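Un robot aprende a empujar objetos siguiendo órdenes escritas y corrigiéndose sobre la marcha

Un equipo del laboratorio de robótica de Uvden ha presentado un método que permite a un brazo robótico ordenar piezas sobre un tablero a partir de frases corrientes, y cambiar de plan si la persona modifica la instrucción a mitad de la tarea.

El trabajo, firmado por Ximena Daza y otros dos investigadores, se dio a conocer en abril en un seminario interno y se ha publicado ya como informe técnico. El sistema lleva el nombre de Drindier.

El robot no agarra nada. Trabaja con una varilla vertical que desliza las piezas por la superficie, una forma de manipulación sencilla desde el punto de vista mecánico y bastante incómoda para el control. Una pieza empujada fuera de su centro gira, se desvía o choca con la vecina, y el resultado depende también del rozamiento con el tablero.

"Con una pinza, cuando has cerrado los dedos, el objeto va donde vas tú. Empujando hay que volver a mirar todo el tiempo", explica Daza.

Las instrucciones son del tipo "lleva el cubo azul junto a la estrella roja" o "separa el cilindro verde del grupo". El programa recibe la frase y la imagen de una cámara fija, y calcula desplazamientos cortos de la varilla. Después de cada uno vuelve a comparar la posición de las piezas con lo que se le ha pedido. 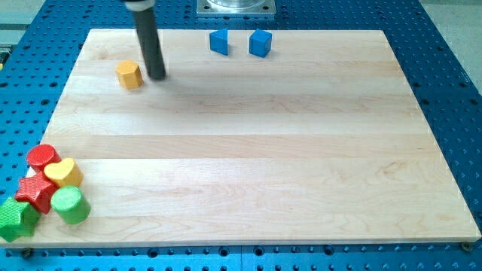
Para entrenarlo, el equipo reunió 2.038 demostraciones hechas por personas que manejaban el brazo a distancia. Las grabaciones se hicieron sin guion. Los operadores movían las piezas como querían durante sesiones largas y las frases se añadieron después, al revisar los vídeos y anotar qué había ocurrido en cada fragmento. Según el informe, este orden de trabajo abarató la recogida de datos y dejó ejemplos de situaciones que un guion habría evitado, como piezas amontonadas o pegadas al borde.

La parte nueva del método está en el tratamiento de las correcciones. Los sistemas anteriores del laboratorio tomaban cada orden como una tarea completa y, si llegaba otra, empezaban de cero. Drindier conserva un resumen de los últimos movimientos, de modo que puede interpretar frases como "un poco más a la izquierda" o "no, la otra estrella" sin que el usuario repita el encargo entero.

En la evaluación se probaron 64 instrucciones que no figuraban en los datos de entrenamiento. El robot completó todas menos 19. La versión sin memoria de movimientos, probada con las mismas frases y las mismas posiciones iniciales, falló con más frecuencia, sobre todo en los encargos que incluían una corrección.

La mayoría de los fallos se produjo con piezas agrupadas. Para sacar una del montón, la varilla tiene que entrar por un hueco estrecho, y a menudo arrastra dos a la vez. El prisma en forma de corazón dio también problemas, ya que su orientación cambia mucho según el lado por el que se empuje.

El informe reconoce otras limitaciones. Todas las pruebas se hicieron en el mismo puesto, con iluminación constante y un único juego de piezas. El sistema tampoco avisa cuando no entiende una orden y, en esos casos, sigue empujando hasta que se agota el tiempo asignado.

El grupo de Prenthorpe, que trabaja en tareas parecidas, ha pedido los datos para repetir los ensayos con otro modelo de brazo. Daza confirma que las demostraciones y las anotaciones se compartirán completas, incluidas las sesiones que el equipo descartó para el entrenamiento.

El siguiente paso será sustituir las frases escritas por órdenes habladas. El laboratorio tiene previsto hacer las primeras pruebas en su sede de Ledesma, con usuarios que no hayan manejado antes el robot.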